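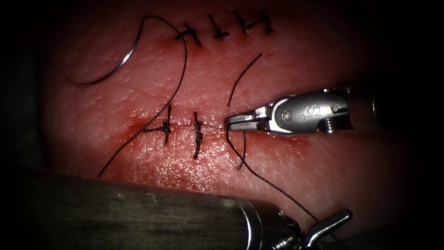
*Interrupted stitches in black suture on a skin-like practice pad.*

A **surgical suture** is a length of thread used to hold body tissue together after an injury or an operation. The word is also used for the stitch made with the thread and for the finished line of stitches. Sutures keep the edges of a wound in contact while the body forms new tissue between them.

## History

Thread has been used to close wounds since ancient times. Early materials included linen, hair, cotton, silk and strips of animal gut. Ancient Egyptian and Indian writings describe the stitching of wounds, and Roman medical authors discussed both stitches and metal clasps. Infection remained common until the second half of the nineteenth century, when surgeons began to treat thread and instruments to kill germs before use. Synthetic threads came into wide use during the twentieth century and have replaced natural materials for many purposes.

## Materials

Suture materials are divided into two main groups. Absorbable sutures are broken down by the body over a period of days to months, depending on the material. They are commonly placed in deep layers, where later removal would be difficult. Nonabsorbable sutures keep their form much longer and are either taken out after healing or left in place permanently. Silk is usually listed with the nonabsorbable group, although it slowly loses strength inside the body.

A thread may be a single strand, known as a monofilament, or several strands braided together. Monofilament passes through tissue with little drag but tends to be stiff and requires more throws to keep a knot from slipping. Braided thread handles easily and knots well. Its small gaps can shelter bacteria, and some braided threads are coated to reduce this effect.

Threads are often dyed so that they can be seen against tissue. Black, blue and violet are common colors.

### Sizes

Sizes are written as numbers. In the system used in the United States, thread finer than size 0 is marked by a growing count of zeros, so that 6-0 is finer than 2-0. Very fine threads are used for small vessels and the eye, while heavier threads are used where tissue is under strain.

## Needles

Most modern sutures are supplied already attached to a needle. Curved needles are the usual choice and are described by the part of a circle they form. Taper-point needles spread soft tissue as they pass through it. Cutting needles have sharpened edges and are used on tougher tissue such as skin.

## Stitch patterns

In an interrupted pattern, each stitch is tied and cut separately. If one stitch fails, the others continue to hold, and single stitches can be removed early to let fluid drain. A continuous pattern uses one unbroken thread along the wound. It is faster to place and spreads tension evenly, but a break may loosen the whole line.

Mattress stitches pass through the tissue twice on each side and are used to turn the skin edges slightly outward. Subcuticular stitches run just beneath the surface and leave few marks.

## Removal

The time of removal depends on the site. Stitches in the face are generally taken out within a week, while those over joints may remain for two weeks. The knot is lifted, the thread is cut close to the skin, and the stitch is drawn out so that as little exposed thread as possible passes through the wound.

## Alternatives

Staples, adhesive strips and tissue glue are used in place of sutures for some wounds. Glue is suited to short, clean cuts under little tension.

## See also

- Ligature
- Surgical knot
- Wound healing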